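Unit 4: Episodic and Serial Structure in Television Drama

Course handout. Instructor: Yae Sasaki
Read before the seminar. The outline exercise is due at the start of the next session.

1. Terms

A beat is the smallest unit of change in a scene. If the characters leave a beat with the same information and the same aims they had on entering it, it isn't a beat and can usually be cut.

The A story is the plot that takes up most of the screen time in one episode. The B story is shorter and normally belongs to a different set of characters. The runner is a small thread, often comic, of two or three beats.

The arc is a plot that crosses episode boundaries. An arc may be the A story in one episode and a runner in the next. Students often label a plot an arc only because it matters. Importance has no bearing on the label; duration does.

2. Working text: Oprea

We use the pilot and second episode of Oprea, a supernatural drama set in the river town of Clillesico. A ferry inspector finds that passengers listed as drowned are still buying tickets. The pilot runs a teaser and 4 acts. The script has 271 beats by the count used in this course, including the tag.

Act one sets the closed problem (who bought the ticket) and the open problem (what the river returns). The closed problem is solved in act four. The open problem is restated in the tag in altered form, and the restatement is what makes the series serial. Compare the second episode, where the tag repeats the open problem without altering it. Viewers learn nothing new, and the third episode has to start again from the same position.

3. Act breaks

An act break should do at least one of the following:

- reverse the direction of the A story
- move a B story character into the A story
- reveal a cost the lead has not yet accepted

A threat to the lead's life is a weak break in a continuing series. The audience knows the contract. A threat to a secondary character, or to a rule of the fictional world, carries more uncertainty. The break at the end of act two in the Oprea pilot is of the second kind: the inspector learns that the dead can cross by daylight, and every earlier precaution is void.

4. Rules of the supernatural

State a rule before it is needed. State it in action if possible. A rule stated in the same scene that depends on it reads as an excuse. In the pilot, the rule about running water is shown in act one, forgotten for two acts, and used in act four. Mark the page number of each instance in your copy.

5. Exercise

Outline a third episode of Oprea in no more than 2,000 words. Use the teaser, acts and tag of the pilot. Underline each beat that belongs to the arc. The closed problem must be solved by a rule already stated in the first two episodes.
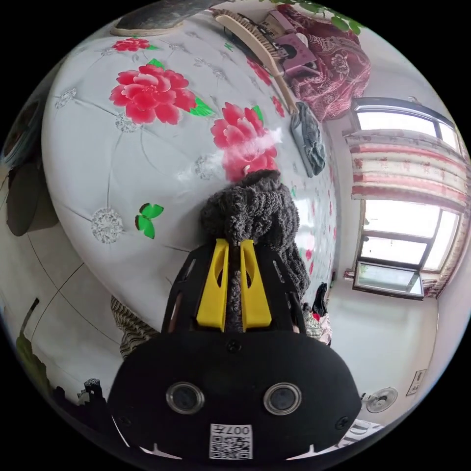

Rania Tahiri: Section 3 seems too hard on threats to the lead. In the pilot the inspector nearly drowns at the end of act three, and I found it the strongest break of the hour. We know she will live, but she could come back as one of the ticket buyers, so the rule and the threat are the same thing there. Should we mark that as a reversal or as a cost?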